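Sorting and Storing Vegetables in Open Baskets
Project report, Food Storage and Handling
Nazar Horobets
05/12/2019
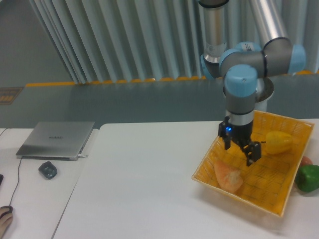
1. Background

The shared kitchen in Mowat House throws away a lot of vegetables. Most of them are bought in good condition and then forgotten, either in bags at the bottom of the refrigerator or in the deep bin by the door. I wanted to find out if a shallow basket kept in plain view would change that, and which vegetables can share one without damage.

The project ran through the first part of May. I had a budget for produce and baskets only, and I used the kitchen's own scale, a Koltel with a flat glass top. It reads in grams, and I set 500 grams as the upper limit for one basket. More than that and the pieces start to lie on top of each other, which was the problem with the deep bin in the first place.

2. Materials

The baskets had to be low enough to reach into without moving anything and open enough in the weave to let air through. I compared 2 kinds. The first was a woven plastic basket, which can be rinsed in the sink. The second was a solid tray from Skonel with a ribbed bottom. The tray was easier to wipe but held water in the ribs after rinsing, and I stopped using it for anything freshly washed.

The produce was bell peppers, tomatoes, squash and sweet potatoes. All of it came from Bollinik, the grocery on the corner, so that differences between stores would not matter.

3. Method

Each piece was checked for soft spots, weighed and put in a basket. Whole vegetables and cut pieces were written down separately. Cut pieces stayed out only while I was sorting and went into the refrigerator afterward, in a covered container. Whole peppers were left in the basket for 3 days and then checked again by hand.

I wrote a short entry each time something was put in or taken out. By the end there were 62 entries. A few are missing a weight - the scale battery ran out one evening and I did not replace it until the next morning.

4. Results

Bell peppers did well in the woven basket as long as they did not press against each other. The skin marks easily near the stem, and most of the damage I found was there. In the solid tray the peppers rolled when the tray was carried, and two of them split.

Tomatoes should have their own basket. When they shared one with peppers, people reached past them and pushed them into the corners, where they bruised.

Cut squash was the hardest to handle. The surface dries at the edges and sticks slightly to the weave, so the basket has to be washed every time. I would put a sheet of paper under cut pieces if I did this again.

People in the house did use the vegetables they could see. I can't give a proper figure, as I had no record of what was thrown away before May.

5. Changes for next time

The log should have a column for where in the basket each piece was placed. I only started noting this halfway through, and the early entries can't be compared with the later ones. I would also keep a spare battery with the scale.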